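Wrist view and planner: stills and notes from the Dredum build

Last updated 25/06/2024

A working gallery for the Dredum planning stack, kept by Čestmír Sýkora and Orhun Türkmen at Pilcombe. It covers the part of the software between the wrist camera and the arm controller: what the perception node is given, what the planner does with it, and what gets sent on. The simulator is Santoro throughout. Notes are short and assume you have read the setup page.

The build used for these notes is the one we froze in May. Anything changed after that is marked. Settings live in the Darnex config tool, and the names used below are the names you will find there.

Before the picture

Each run starts from a saved state file. The arm goes to its start pose, the fingers are commanded open, and the perception node waits for 5 good frames before it publishes anything. If you see the planner sitting idle at the start of a run, check this first. On a slow machine the wait can be long enough to look like a hang.

The run number is set by hand. Run 677 is the one we use for regression checks – please don't overwrite it.

1. Wrist view, fingers open
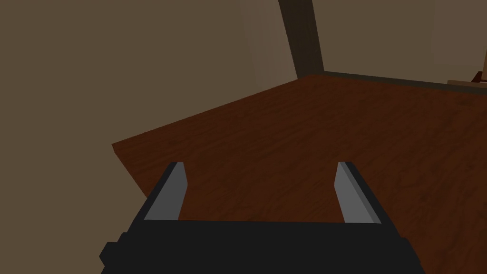

Simulated wrist view over the wooden tabletop, with nothing between the fingers. The beige item by the back wall and the dark red one at the far right are both only partly visible, so a view like this is a fair test of how the segmenter treats objects at the border.

Border handling

The segmenter used to drop any region touching the border. That kept the object list clean but meant the planner had no idea there was anything to look for on that side. Regions at the border are now kept and given the status "partial". The planner will not plan a grasp on a partial region. It can use one as a reason to turn the wrist and look again.

Orhun set the minimum region size for this at 70 pixels. Smaller values brought in a lot of noise from the wood grain, mostly where light and dark bands meet.

Finger mask

The gripper body and both fingers are masked out before segmentation. The mask is worked out from the joint readings and the gripper model, so it should follow the fingers as they open and close. It is grown by a few pixels on each side to cover rounding errors.

If the mask and the fingers don't line up, the usual cause is an old camera offset in the state file. Load the state, save it again from the current build and restart the perception node. Restarting the planner alone does not help.

Table plane

The plane is fitted once per run, using depth points outside the finger mask. Walls are thrown out by checking the surface direction against the arm's base frame. Čestmír tried refitting on every frame and the height wandered enough to upset the approach step, so we went back to the single fit.

Planning and hand-over

The planner gets 30 seconds to find a path. After that it returns the best one it has, or a failure code if there is none. Paths are checked for collisions against the table plane and against every region in the list, partial ones included.

The controller takes the path as a list of timed joint positions. It does no checking of its own apart from speed limits – anything that gets past the planner will be run as sent.

Still to do

The log viewer shows partial regions in the same colour as full ones. Orhun has a fix on his branch, waiting for review.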